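The Case for the Long Table

My mother's kitchen table in Ernovwood had one short leg, and under that leg lived a folded church bulletin that was replaced, as far as I know, whenever it got too thin to do its job. We ate there, of course, but I hardly remember the eating. What I remember is everything else. My brother's model ships drying at one end. The sewing machine with its little light on. A bowl of beans somebody was supposed to be snapping, and my aunt telling a story so long that the beans never did get snapped, and supper was late, and my father ate a heel of bread standing up and didn't complain.

I have been thinking about that table because the people who want to sell me a house keep showing me kitchens without one. My husband and I are looking for something smaller, now that the children have gone off to live in places with better weather. Every house we visit has an island. The island has stools. The stools all face the same way, toward the stove, like seats at a very small theater, and the agent always puts a hand flat on the stone and says how wonderful it is for gathering. I am a polite person and I nod, but I have tried gathering at an island. You sit in a row. If there are 4 of you, the two on the ends have to lean back to see each other, and sooner or later they give up and talk to whoever is next to them. My knees hurt, too, but I'm willing to set my knees aside for the sake of argument.

I want to speak up for the big shared table, the plain kind, and I want to speak up for it in more places than the kitchen. I believe a town needs them the way a family does, and I believe we have been getting rid of them without ever having talked it over.

Take our library. When I first moved to Bomenus the reading room had one oak table that ran nearly the whole length of the windows. It seated 20 if people kept their elbows in. You might have a man with his tax papers next to a girl doing fractions next to someone sleeping over a seed catalog. A few years back it was replaced with study pods, which are handsome and gray and have a place to plug in your telephone. I use them. They are comfortable. But I have not learned a single person's name in one of them, and at the old table I learned dozens, including that of Hamdia Mersha, who has been my dearest friend in this town ever since she leaned over and told me, very kindly, that I had my crossword clue numbers mixed up and had been writing the down answers across for half an hour.

Hamdia disagrees with me about the pods, I should say. She raised three boys in an apartment where the only flat surface was shared by everybody, and she says there are people who would give a great deal for a little gray wall to sit behind. She did her nursing coursework at a table with a toddler underneath it. When I get sentimental about the beans and the model ships, she asks me who cleared it all off before supper. It was my mother, every night, and I never once thought about it until Hamdia asked. So I have had to make some room in my opinion for hers, and I'd ask for both things, pods and table, if there is floor enough. In our library there was floor enough. There is now a large potted fig where the east end of the table used to be.

The man who built that table was a Juška, and his grandson Rasmus Juška still has the shop out on the Rinder road. I drove out there on a Monday this spring, partly to ask about a table of our own and partly, I admit, because I wanted somebody to be sad with. He wasn't very sad. He told me that most of his orders now are for small desks, which are quicker to build and far easier to get up a staircase, and he has a bad shoulder. But he did let me run my hand over a top he was finishing, 11 feet of it, for a family that had a great many cousins. He said the first thing people ask is how to keep it from getting marked up. He tells them they can keep it from getting marked up by not having anybody over.

I have repeated that to everyone I know, and I'm afraid I have repeated it to some of them twice.

It does seem to me that the worry about marks is a good part of the trouble. A shared table is a thing that gets used for what it wasn't bought for. A stone island with a sealed edge and a pendant lamp seems to be asking you to wipe it and go. A wooden top asks nothing much. You can set down your groceries, or your bicycle wheel, or a child's toys, and leave them there while you go see about the phone, and when you come back the things have become part of the table and everyone is working around them. I've known a jigsaw puzzle to stay out through a whole August, with dinner plates laid on top of it at one end, and the person who finished it was a neighbor who'd only come by to return a ladder.

I'm partial to pale wood, myself, the kind made up of long strips with the seams showing. It takes the light so nicely, and whatever you happen to put on it looks cheerful.
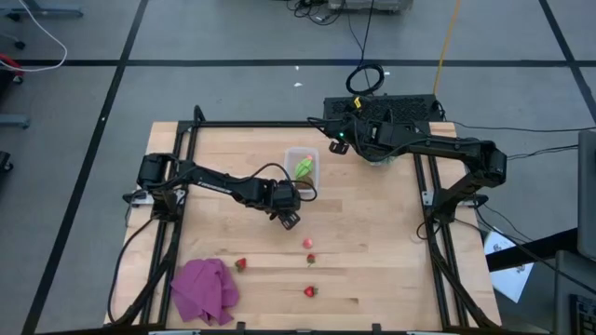
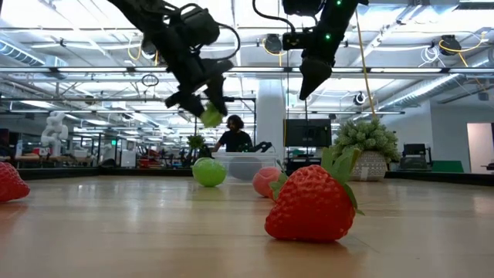

A big red strawberry on pale wood.
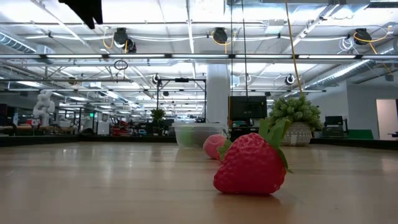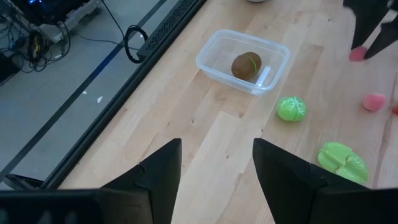

My mother's was darker than that, a brown that was nearly black by the time we sold the house, and I have sometimes wondered whether it started out that way or whether it was just 40 years of elbows. My brother has it now. He fixed the leg properly, with a block and a screw, and I'm told it doesn't rock at all, and I was surprised at how cross that made me. I had no right to be. He's the one who carried it.

There is a sensible objection to all this, and my husband makes it regularly. He says that people gather when they want to gather, and that a family with nothing to say to one another will say nothing at a big table just as well as at a small one. He grew up in such a family. They had a splendid table, walnut, with leaves you could add for company, and he remembers mostly the sound of forks. I take the point, and I love him, and I still think he's wrong, or at any rate I think he is talking about dinner. Dinner is the hardest thing you can ask of a table. Everybody has to arrive at once and face one another and be pleasant. What I'm talking about is the other twenty-three hours, when people drift up to it for their own reasons, with their own chores in their hands, and don't have to look at each other at all unless they feel like it. I told my mother the worst news of my young life while we were both sorting buttons. I could not have said it to her across a plate.

Schools used to understand this, I think, and some of them still do. So did the old church basements, and the union hall in Ernovwood, where there was a table so heavy that when they put in new flooring they simply went around it. My father did his letters there. He was 80 when he died and he was still going down on weekday mornings, long after he had any business with the union, to write to his sister among people who were stuffing envelopes. He could have written them at home. He said it was too quiet to think.

I know that a library board with a budget can't very well buy everyone a conversation. But when the next room is being planned, at the library or the clinic or the new community building they keep promising us by the river, I would like somebody to ask where the big table goes, and to ask it early, before the outlets are all laid out and the carpet has been chosen. It needn't be expensive. Rasmus tells me he'd do a plain one for the town at a fair price, provided that someone else does the lifting. And to be fair to Hamdia, I'd want it put in writing who clears it off.

As for the two of us, we have seen a house on the Rinder road that we like very much, with a good porch and a terrible bathroom. There's an island in the kitchen. My husband has measured it, and measured the doorway, and he thinks that with a strong helper and a free afternoon it could be made to leave.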